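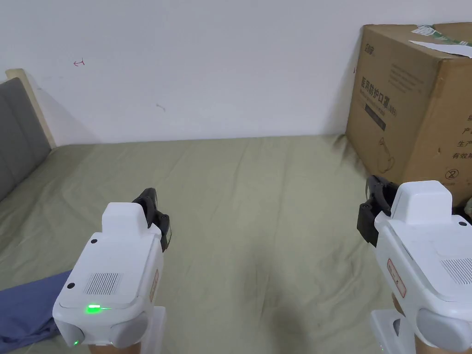
Bed surface, sage-green sheet, carton at the right.

Priltisero Bedroom Folding, version 2

Summary

Priltisero is a collection of short recordings of household textiles being laid out, turned, folded and put to one side on a bed. It contains 919 clips. Median length is almost 40 seconds. The bed is used as the folding surface throughout; clips made on tables and ironing boards were released separately under the name Vumley and are not included.

Contents

clips/ one file per clip
labels/ one text file per clip, same stem
garments.csv one row per garment
states.txt definitions of the cloth states
CHANGES

Garment types

There are nine types: T-shirt, shirt, trousers, shorts, jumper, towel, pillowcase, scarf, other. The type is given by cut and not by size, so a child's T-shirt and an adult's T-shirt share a label. Paired items such as socks were left out of this version. Where the type could not be settled from the clip, the garment is entered as "other" and the notes column says why.

Cloth states

flat: the cloth lies in a single layer apart from sleeves, legs or a hem turned under
rumpled: part of the cloth stands away from the bed or is bunched
folded: at least one deliberate fold runs the full width or full length
stacked: a folded garment rests on another

State is recorded at the start and end of each clip. Changes in between are marked in seconds from the start, to one decimal place. Creases left in the bedding are not labelled.

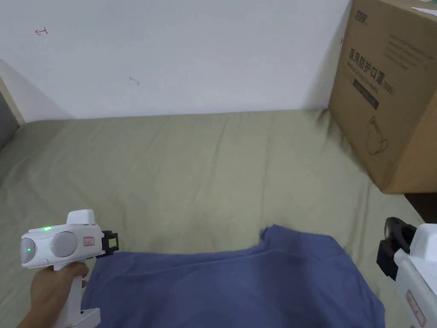 Nomico asked which label applies when most of a garment is spread out but the upper edge has bunched up, and whether a third of the width would be a sensible limit. Version 1 had no rule for this and the annotators differed. From version 2 any raised fold makes the garment rumpled, whatever its width. The affected label files are listed in CHANGES.

Bedding

The column "cover" in garments.csv describes whatever lies directly under the garment: sheet, quilted or other. It matters mostly for the lower edge of the cloth, which is harder to place on a soft cover than on a taut sheet. Corners that hang over the side of the bed are marked "overhang".

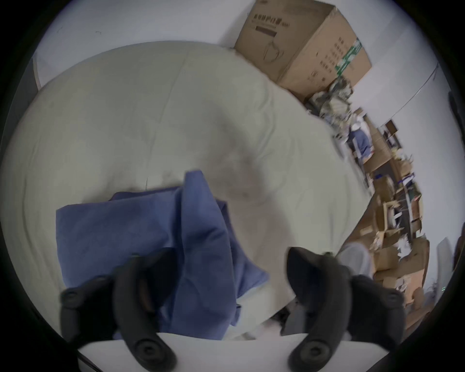

Bunched cloth is the main source of disagreement in the labels. Two annotators marked each clip separately, and the start state was the field they most often had to discuss. A fold is counted as deliberate only if its edges follow the shape of the garment. The crumpled blue cloth on the white comforter is doubled over on itself with one flap standing up in a ridge, and it is labelled rumpled, not folded. The same applies to towels dropped in a heap, even when two edges happen to line up.

Other items on the bed

Anything on the bed that is not being handled is treated as background. Background textiles have no state label. They are listed in the notes column if they come within a hand's width of the garment in use. Boxes and small household items are not listed at all.

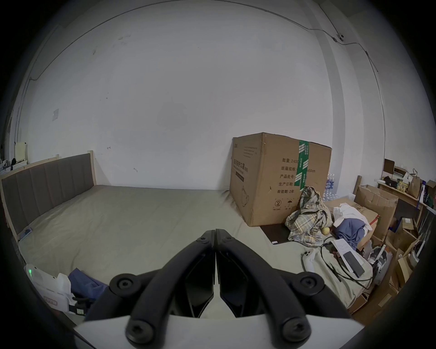
Warraich would prefer background textiles to carry a state as well, on the grounds that a heap of checked fabric is as good an example of rumpled as any garment in use. The point is accepted in part. A trial set of background labels is in labels/extra and follows the same definitions, but it has been checked by one annotator only and should not be used for scoring.

Known problems

Dark trousers have poorly placed waistband marks.
Pillowcases with an inner flap are sometimes labelled "other".
End states are missing where the clip stops before the garment is released.

Corrections are collected until November and go into the next version. Please quote the clip stem and the line number in the label file.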